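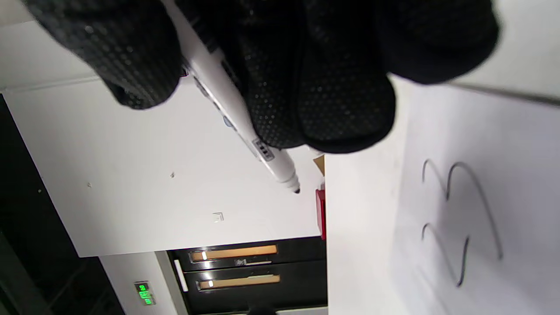 Photo: Ursina Widmer / Stalmont

Wearables check, writing bench, November 15, 2018
Fault: Clidon arm kept writing after stop was pressed. It has lovely penmanship and no manners.

1. Stop button. FAIL. Arm finished its stroke first.
2. Wrist module straps. Pass, snug.
3. Cables clear of elbows. Marginal. One snag in September, one more coming.
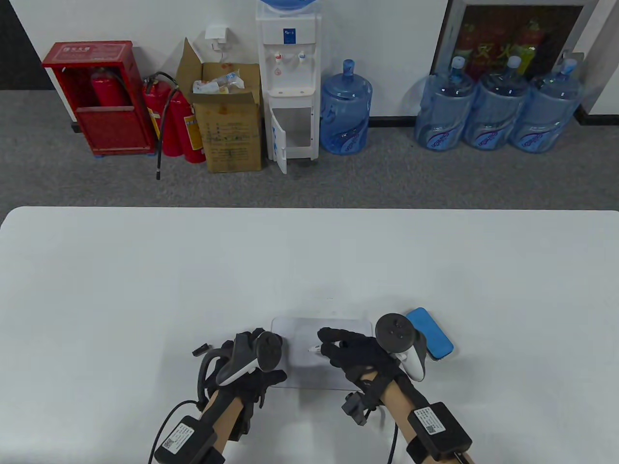

Tullio Amato reckons the snag and the stop fault are the same fault, and wants the cable swapped before we blame the software again. Noted, Tullio. Cable ordered.

4. Tracking after glove change. Pass on second try.

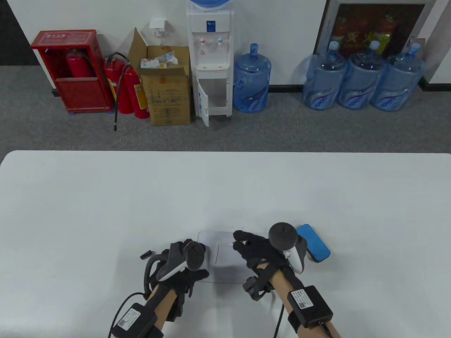 Bench check, both gloves on.

5. Fault log. 46 entries, 10 of them reading "weird". Please use your words. 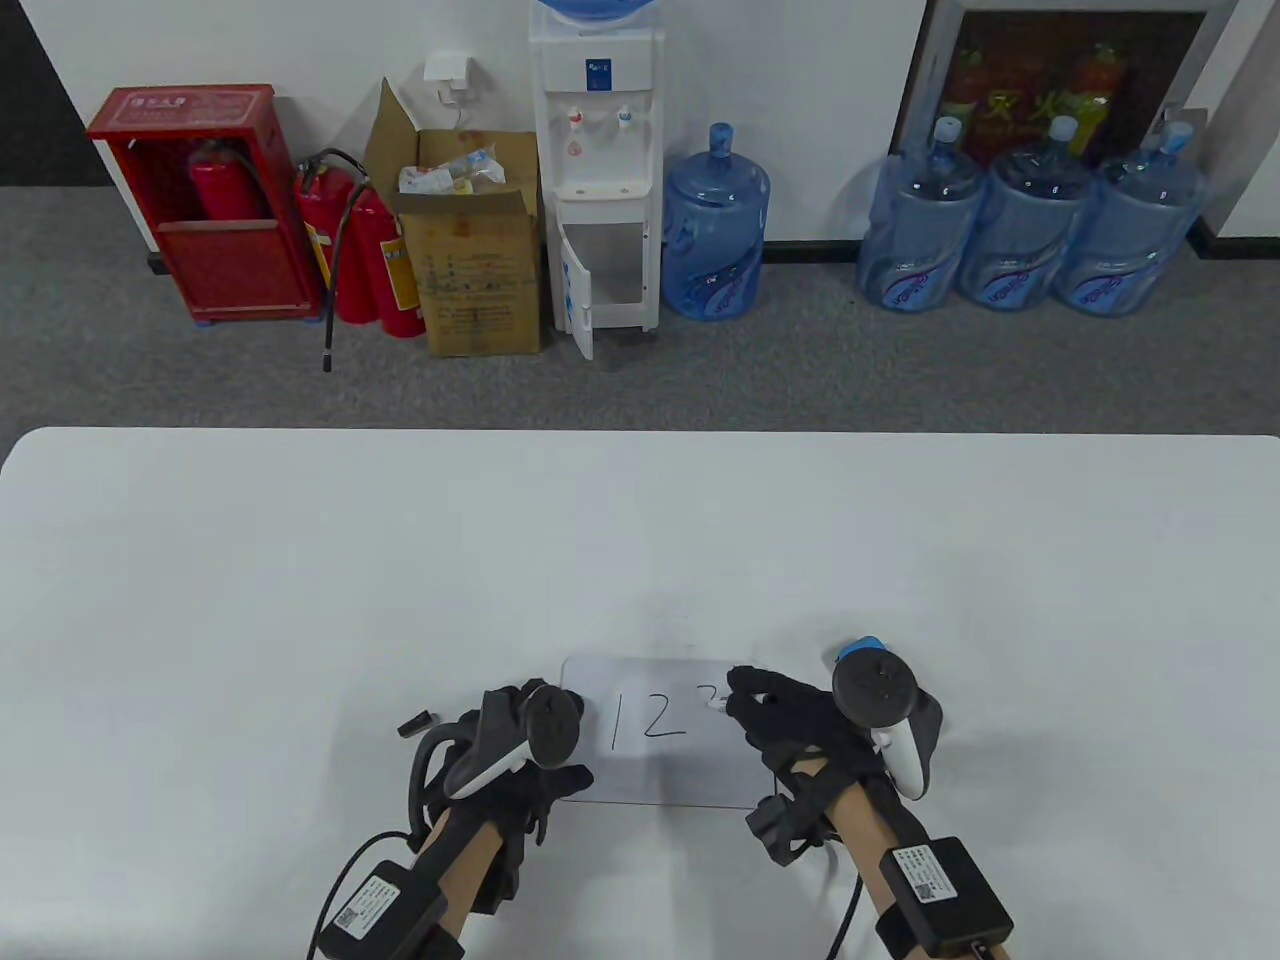
Entry 1696 is the useful one, as it gives the delay in milliseconds: 2000. The arm stays locked out until item 1 passes. Signed, S. Fiore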